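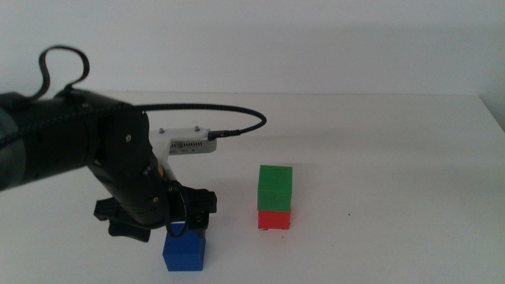 Odano has released version 2 of Tovik, its planning software for robot arms, with a new module that reworks a task when the parts are not where the program expects them. The update went out to existing license holders in July.

Earlier versions of Tovik planned a full sequence before the arm moved and stopped with an error if anything changed. The new release checks the camera view after every grasp and every release, then keeps the plan or writes a new one from that point. Odano says a new plan for a short stacking job takes 300 milliseconds on a standard workstation.

The company's software team in Prendale has been testing the module on colored blocks. The jobs are simple ones, such as putting red at the bottom, green on top of it and blue on top of that.
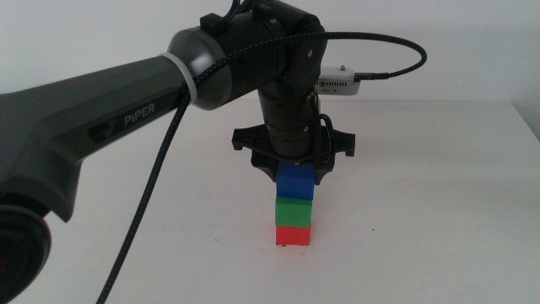

Wrist view added

Tovik 2 can also combine a fixed camera with one at the wrist. The fixed view is used to find the blocks and choose an order. The wrist view takes over for the last 40 millimeters of the approach, when the gripper itself may block the fixed camera.
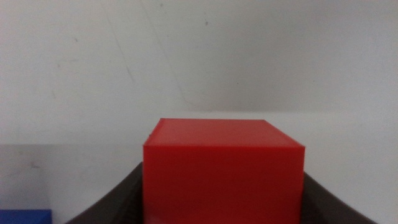

Both streams feed the same position estimate, and the software lowers the weight of whichever one has lost sight of the part. Users can set the limits in a text file or turn the feature off for a single step. Odano recommends recalibrating the wrist camera each time it is remounted.

The release also brings a log viewer that lines up camera images with joint positions and the planner's choices, so a failed grasp can be stepped through later. 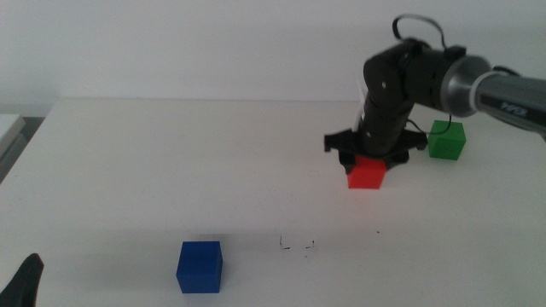

By the Cronin Automation News staff
Software reporting desk

Existing plans will open in the new version, but any that use custom grasp scripts have to be converted first. A conversion tool is included in the download. Odano will keep fixing bugs in the previous version for 18 months.

Support for two arms sharing one table is still in testing, and the company has not set a release date for it.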